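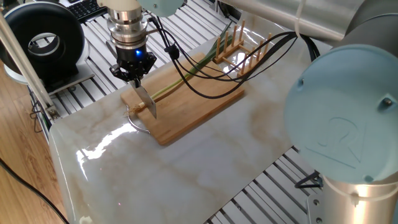

Knife and green onion on the bamboo board.

Ticket: scaled recipes print with the wrong amounts
Product: Lullach recipe keeper, desktop
Opened by: Natalia Ibarra
Opened: Jul 2, 2019
Status: closed

Hi there! I've been keeping my family recipes in Lullach for a good while and I love it, but printing has gone weird on me and I'm putting together a cookbook for our reunion in August, so I'm a little panicky. There are 57 recipes in the book and I'd really like my cousins not to poison anybody with baking soda.

So the problem. I open a recipe, say my scallion pancakes, and bump the servings from 3 to 6. On the screen everything doubles like it should. Then I hit Print and the page says it serves 6, but all the amounts are still the old ones! The flour, the oil, the green onions, everything. The title is right, the servings line is right, the list is wrong.

What I've tried so far:

Closed the program and opened it again. Same thing.
Restarted the whole computer (I know, I know, you always ask). Same thing.
Printed to PDF instead of to the Brurkuvby printer in the den. Same thing, so I think we can leave the poor printer out of it.
Made a brand new recipe called Test with nothing in it but salt and water. That one scaled AND printed fine, which made me even more confused.

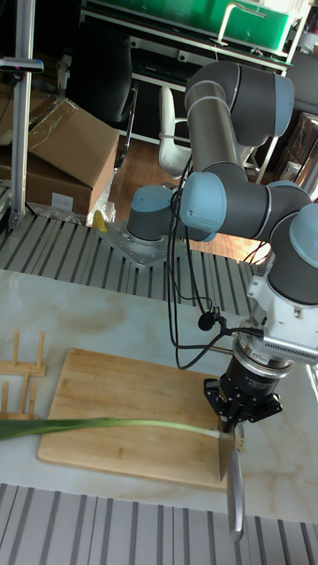 Knife, point down, at the cutting board.

Update from me: I poked at it some more after dinner. The pancakes and the dumpling soup both print wrong, and so does the cucumber salad. Those all came over from my old Bedus files when I switched. Anything I typed straight into Lullach prints right. So it's got to be something about the import, don't you think?

I also found that if I click into the ingredient box on the pancakes, add a space at the end and save, the next printout is correct. Silly, but it works! I don't want to do that for the entire book if there's another way.
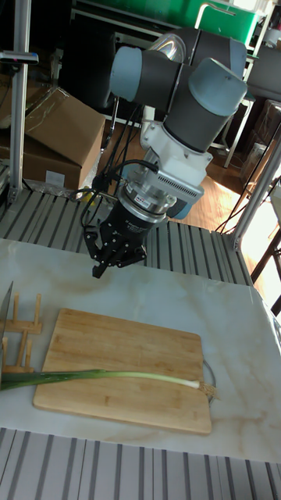 Will rebuilding the ingredient lists erase the notes I typed under each recipe?
Notes are stored separately from the ingredients, so they stay where they are. Back up the recipe file first anyway.

Update again: okay, support wrote back and told me to go to Tools, then Maintenance, then Rebuild Ingredient Lists. The imported recipes were holding on to a saved print copy from the day they came in, and the print page was pulling from that. Adding my little space was forcing it to make a new one. I made a backup (named it Chang, after the street we grew up on) and ran the rebuild. It sat at a blank window long enough for me to go fold towels, then popped up a Done message.

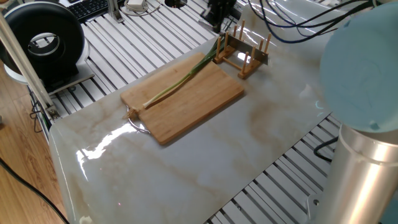
One green onion on the cutting board.

Pancakes for 6 now print with doubled flour and doubled green onions. Soup is right, salad is right, and my notes are all still there. One leftover gripe: the rebuild put my ingredients in alphabetical order in the dumpling soup, and I like them in the order you use them. I dragged them back by hand. If you could add a checkbox for that I'd be thrilled.

You can close this one. Thanks so much for the help!

Natalia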